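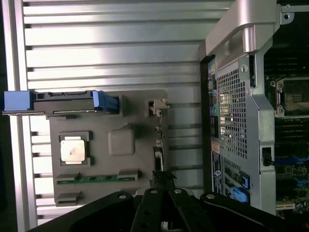
About Minard

Minard tests, sorts and repackages used computer components. We receive processors, memory modules and small circuit boards from companies that are retiring equipment, check each part, and return it to the owner or prepare it for resale. We do not sell to the public and do not repair complete computers.

What we handle

Most incoming work is processors with metal heat spreaders, followed by memory modules and expansion cards. Parts arrive loose in antistatic bags, in carrier trays, or still installed on a mainboard. Boards with parts installed take longer and are quoted separately. We do not accept power supplies, batteries or displays.

How parts are moved

Between receiving and shipping, every processor travels in a molded tray with a recess matched to its outline. The recess has notches at the corners so the chip can be lifted by its edges. Contact surfaces are not touched at any stage. Circuit boards are held at the ends, and gold contacts are kept clear of the bench.

Trays are washed after each batch and inspected for cracks, warping and worn recesses. A tray that lets a chip shift is taken out of use. We keep 233 trays in circulation, in 16 layouts. The drawings for each layout are held in-house, and a new layout normally takes 8 working days from first measurement to first use.

Inspection and grading

Inspection starts with the heat spreader. Smudges and residue from thermal compound are removed with solvent and a lint-free wipe. Discoloration that remains after cleaning is recorded as wear and does not by itself lower the electrical grade. Scratches deep enough to catch a fingernail are noted on the report. Bent edges, chipped substrate and missing surface components are grounds for rejection.

Parts that pass go to the test bench. A processor is seated in a socket, run under load and monitored for errors and temperature. Memory is tested one module at a time, then in pairs. Results are stored against the lot number and sent to the customer as a spreadsheet.

Each part leaves with one of 2 grades:

Grade A: passes all tests, marks limited to light surface wear.
Grade B: passes all tests, visible wear or scratches recorded on the report.

Anything else is returned or recycled, as stated on the order. Untested parts are never graded.

Our sites

The main workshop is in Hekosberg and holds receiving, cleaning and test. Packaging and shipping are handled next door in the former Bretard building, which we took over when the test area outgrew the original floor. Both buildings use grounded benches and controlled humidity. Visitors to the test area are given a wrist strap and heel grounders at the door.

Background

The company began as the parts department of Lauritsen, a computer leasing business that needed a consistent way to check returned equipment. Other leasing firms asked for the same service, and the department was separated into its own company. Lauritsen remains a customer under the same terms as any other.

Lots and scheduling

The minimum lot is 16 parts of one type. Mixed lots are accepted if the types are listed on the packing slip. Lots received before noon are logged the same day. The receiving dock is closed on Monday mornings for scale and bench calibration. The annual stock count is in February, and shipments during the count may leave one day later than quoted.

Requests for a quote should state part type, quantity, present packaging and whether the parts are to be returned, resold or recycled after testing.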